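4.2 Where the next bag hangs

Of all the small jobs in our study, changing a bin liner was the one we looked forward to least, and it became the one we talked about most. It takes under a minute and everybody has done it, yet it has a surprising amount going on inside it! The new bag has to be opened, the mouth has to be found, the edge has to go over the rim all the way around, and the extra plastic has to end up somewhere. A thin bag has no shape of its own, so each of these steps depends on how the one before it left the plastic.

Our household diaries, kept from April onward, contain 2396 entries on waste and tidying. Of these, 920 mention liners. We had expected complaints about torn bags and bad smells, and there were some. Far more entries were about where the spare bags live. People wrote about rolls at the bottom of the bin, rolls under the sink behind the dish soap, and loose bags stuffed into other bags. The Kerkine households were especially good on this subject - one entry is a full page on the search for a roll that had been in a coat pocket.

Two storage habits came up again and again. The first, which we call the Inari habit after the street where we first noted it, keeps the spares in a heap or a roll close to the bin. The second hangs a single folded bag on the wall, at a height where it can be reached without bending. We were delighted by the second one. It costs one adhesive hook, it keeps the next bag in plain sight, and a bag looped over a hook by its neck still hangs more or less in its own shape. Ackermann's scale for "reach and find" effort, which we used for all storage spots, gives this arrangement its lowest score of 2.

The bin itself matters too. A round bin has no corners to catch the plastic, so a liner that is pulled over one part of the rim can easily ride up on another. In the Karetora interviews, people described working their way around the edge in short tugs, or taking hold on both sides and spreading the mouth before letting it drop. Both ways are sensible, and we saw no reason to rank them. Figure 7 gives three views of a round bin and its liner near the wall hook, with the plastic still bunched and the next bag hanging ready.

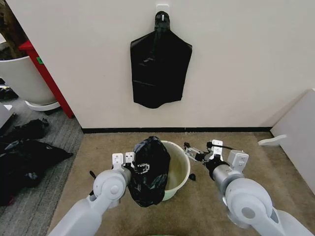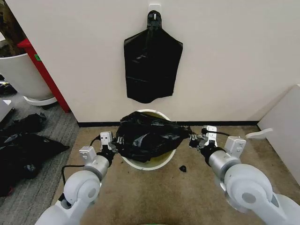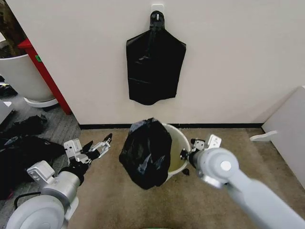

Figure 7. Lining a round bin. In each view a black bag is bunched at the rim and another hangs from a white adhesive hook on the wall.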